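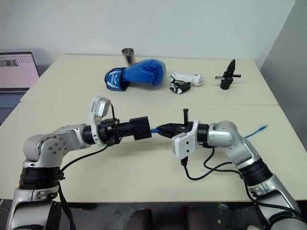

A blue-ended cable and a small black box on a cream table.

I kept all our chargers in one kitchen drawer for years, and every time I needed one I pulled out the whole knot. Last June I finally gave it a wet afternoon, and it has stayed sorted ever since, so I'm passing along what worked for me!

First, tip everything out onto a big table. Plug each cable into the thing you think it belongs to before you decide its fate. I had 11 cables that fit nothing in the house (one was for a camera I gave away ages ago), and off they went to the electronics recycling bin at our hardware store.

Next, labels. I tried masking tape and it went gummy, so now I use those flat plastic bread bag tags. Write on them with a permanent marker, let it dry, and clip one near the plug. The free ones from sandwich bread are better than the ones I bought, which snapped.

To coil a cable, make loops about as wide as your palm and let it fall the way it wants to go. Don't wind it tight around your hand or the charger – that's how I split two good ones right where the wire meets the plug. A strip of hook-and-loop tape holds the coil. Toilet paper tubes work too if you have a deep drawer, standing on end like little chimneys (not pretty, but who's looking?).

Dusty plugs get a wipe with a dry, soft toothbrush, unplugged of course. Sticky cords get a barely damp cloth with one drop of dish soap, then a dry towel. Keep the damp cloth away from the ends.

I do the drawer again when I change the smoke alarm batteries. Takes me ten minutes now, fifteen if I find a mystery adapter.

33 comments | 452 shares

More from the Gurley Kitchen Table
Getting candle wax out of a tablecloth
Quieting a squeaky drawer
What I keep under the sink
Storing batteries so they don't roll around

Contact | Copyright Gurley Kitchen Table | Back to top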